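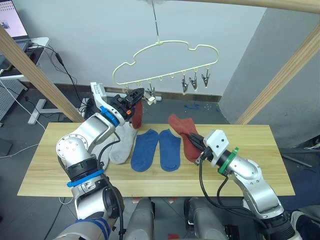 Altau Fold-Flat Drying Rack: nine months in a small apartment

By Halina Szczepańska
2019-11-27

14 comments | 25 shares

I bought the Altau rack in March, when the dryer in our building's basement broke and the landlord took his time replacing it. It has been in use nearly every day since then. We are two adults and one child in a two-bedroom place in Lirkham, with no balcony and one window that gets sun.

The rack comes in one piece. You pull the two wings up, push the side braces down until they click, and it stands. Folded, it goes behind our bedroom door. The old Ceso rack never fit there and spent most of its life in the hallway.

Open, it gives you 25 rails. The outer ones are spaced wide enough for jeans and bath towels. The inner ones are close together, and anything thick that goes there dries slowly. A cotton sweater took a day and a half on the inner rails and one night on the outer ones, with the window open a crack both times.

The coating on the rails has held up. I was worried about rust after the Ceso, which left brown lines on two of my white shirts before I threw it out. I have found no marks so far. The plastic feet are less good. One came off in the summer and I glued it back on. Altau sells replacements, but shipping costs more than the feet do.

Small things are the weak point. Socks and underwear use up the rails fast, and they slide off if you bump the frame. I moved ours to a separate clip hanger, and that freed up most of one wing. If you do laundry for more than one person, plan on doing the same.

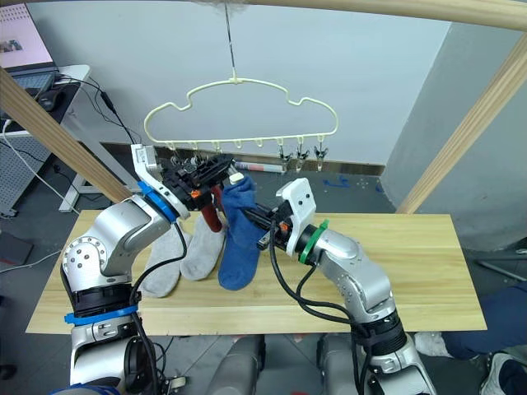

Socks do better on a clip hanger.

The wings sag a little when fully loaded. With wet towels on both sides it stays upright, but load one side only and it leans. My neighbor Desta Zeleke has the wider Admasu model, and hers is steadier. It also costs 90 dollars and doesn't fold as thin. I paid less than half that for mine on sale.

One more complaint — the side braces pinch. I have caught a finger twice, and I would not let a small child fold it.

The dryer downstairs works again, and I still use the rack for most of our clothes. I would buy it again for a small apartment. For a house with a laundry room, get the Admasu and leave it standing.

Filed under: Laundry, Small spaces
Questions about this review? Write to the home desk.
© 2019 Lirkham Home Notes. All rights reserved.
Back to top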